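Section 3. Putting the stand together

Read this section through once before you start. The Ornwood stand ships flat, and the parts are packed in the order you will need them. Clear a surface large enough to lay the frame down and cover it with a cloth or mat to protect the finish.

You will need a Phillips screwdriver and the hex key from the hardware bag. Do not use a power driver on the frame bolts.

3.1 Frame

1. Lay the two side pieces down with the threaded holes facing each other.
2. Fit the lower crossbar between them and start one bolt at each end by hand.
3. Fit the upper crossbar the same way. The label goes to the rear.
4. Push the tubular legs into their sockets until the spring buttons click.
5. Check that the frame is square, then tighten all bolts a quarter turn at a time, going from corner to corner.

Note: Stands made before 04/03/2015 have no spring buttons. Use the locking pins in the hardware bag instead. See Appendix B.

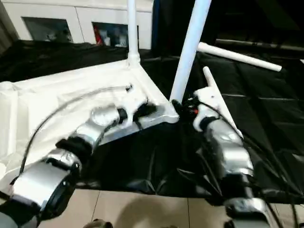
Fig. 3-2. White object with tubular legs, lying on a black-covered surface.

3.2 Feet and leveling

1. Screw a rubber foot into each leg until it stops, then back it out three full turns.
2. Stand the frame upright in the place where it will be used.
3. Press down on each corner. If the frame rocks, turn the foot on the short side outward until it stops rocking.
4. Tighten the lock nuts against the legs.

CAUTION: Do not drag the stand once the feet are fitted. Lift it from both sides, holding the lower crossbar.

3.3 Shelf

The shelf rests on four clips and is not bolted. Set the rear edge in first and lower the front until both front clips snap over the edge. To take the shelf out, press the front clips down and lift.

Maximum load on the shelf is 16 kg, spread evenly. Do not hang anything from the upper crossbar.

WARNING: Keep children away from the stand until the wall strap in Section 4 is in place.

3.4 Checks after assembly

Tighten the frame bolts again after the first week of use, and then once a year. If a bolt will not hold, stop using the stand and order a replacement from Casusura under part number 3000. Thread-locking liquid must not be used, as it damages the inserts.

Go on to Section 4, Fixing the stand to a wall.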